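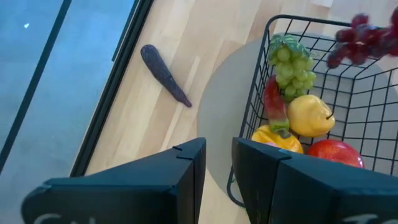 Wrist view over the basket, with the purple carrot still out on the wood.

Hi all, and welcome to another gallery from the Ravanik bench! I've been promising pictures for ages and kept putting it off in favour of, well, doing the work. For anyone new: we're collecting demonstrations of everyday tidying — fruit and veg into a basket, fruit and veg out of a basket — so that our policy (we call it Cidell, blame Tianyou) has something decent to learn from. We're at 1,385 episodes now, and 705 of those are from since April, when Hawi rewrote the logging and saved us all a lot of swearing.

The wrist camera is my favourite of the views. It's a funny, nosy little angle and the fingers get in the way of half the fruit, but once you're right down at the wire it's the one I trust. Padmavathi goes through those clips first when she's labelling, and she's strict! If she can't tell what the grasp was meant to be, out it goes.

I've also become weirdly fond of the artificial grapes. Grapes are a pain. You get a nice clean hold on the bunch, or you get one grape and a lot of regret, and I've kept plenty of both kinds because Thodoris wants recoveries in the set as well as the tidy runs. He's right, too — Cidell used to just freeze up after a fumble.

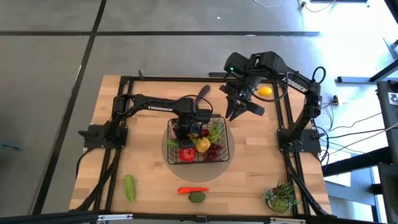
The view from up top: left gripper in the basket, right one hanging open, produce all over the table.

I like a messy start. Early on I laid everything out in neat rows (guilty) and the policy got terribly good at neat rows and nothing else. Now I scatter things wherever, shift them between episodes and try not to have a favourite corner. Naledi reckons I still favour the left side and she's made a heat map to prove it, so I'm working on that.

A session is 45 minutes, then we swap operators, and I can tell you my shoulders are very ready for it by then. Next gallery will be the cutlery set, once Naledi and I agree on which forks we're using.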